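Two-Arm Sorting Build: Frequently Asked Questions

Last revised December 2022

This page covers the sorting build maintained by Jhun Dimaculangan and Shih-chieh Kwan in the Kastitz shared workshop. The control software is called Pendent and the parts list is called Nitham. Both names appear in the file tree and in the answers that follow.

General

What is the task?

Move molded black shells between the yellow table and a plastic bin without dropping them or scuffing the finish. The shells are long, light and open on one side. We picked them as the test part in September after flat blocks stopped telling us anything useful about the hands.

Why two arms for a part this light?

A shell can be lifted with one hand. Turning it over usually takes two. With a single hand the part pivots around the grip point and the low wall slips out from under the fingers. Single-arm mode is still in Pendent under the legacy menu and is no longer tested.

How far apart should the shells be set on the table?

At least 100 mm between rims. The fingers open wide before they close, and a tighter row means the back of one hand pushes the neighboring part.

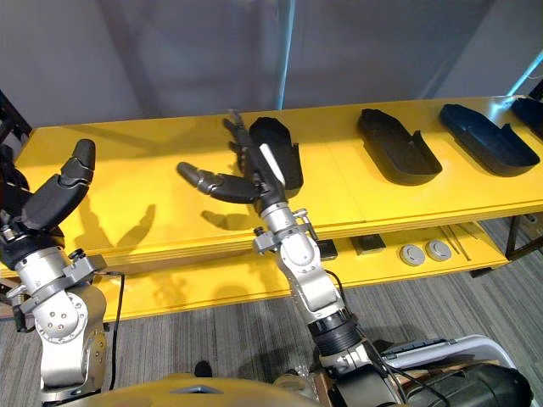
If your table is narrower than ours, set out fewer parts and keep the spacing. Angled placement is fine up to 43 degrees from the table edge. Past that the planner asks for a wrist position the arm cannot hold, and the cycle stops with a reach fault.

Does the table color matter?

Dark parts on a yellow top give strong contrast, so segmentation works with the default threshold. Shadows are the main source of false edges. Raise the shadow cutoff before you touch anything else in the vision settings.

Bin work

Why is the bin harder than the table?

The parts lie at any angle and overlap. The rim also limits the approach: a hand coming in low from the side will hit it. Pendent plans a high approach by default, then drops the wrist once the fingertips have cleared the rim.

Can there be other things in the bin?

Yes. Cardboard boxes under the shells raise the pick height and save the arm a long reach to the bottom. Shiny film on a box is a problem for depth sensing. Expect holes in the depth map there, and set the fill option to "nearest" if picks start landing short.

How many picks is this based on?

The current grip table comes from 700 logged attempts, of which 567 were kept after we removed runs with a bad calibration file.

What do I do about loose cables near the floor?

Check them before each session. Leave enough slack at the wrist for a full turn and keep the rest out of the path of the feet.
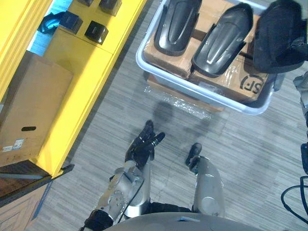

Calibration and faults

How often does the hand need calibration?

After any fingertip change, and after any hard contact with the rim. The routine is in Pendent under Tools, Hand, Zero. Clear the table first.

The hand closes but Pendent reports no grip. What is wrong?

Usually the contact threshold is too high for a light part. Lower it one step at a time. If the report does not change after three steps, inspect the connector at the wrist.

Where do I send corrections?

Use the tracker linked from the Nitham page and include the log file. Reports without a log are closed after one reminder.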